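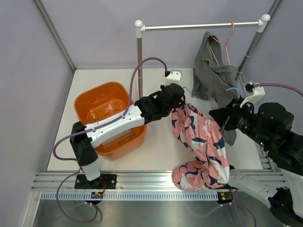
Amarachi Jibrin wrote in to say that my dryer figures from April were too kind to the machine, and that a load should be weighed before and after the spin. Fair point. I reran it with the same cotton load. Dry weight 2765 grams, and the final spin left 1159 grams of water in it. The dryer has to boil off all of that, so I added a second spin – no rinse, top speed – and took 6 minutes off the heated cycle. The lint filter was cleaned before each run. Towels are next, at five settings. Waistbands still come out damp and get hung up overnight.

Print this post
E-mail this post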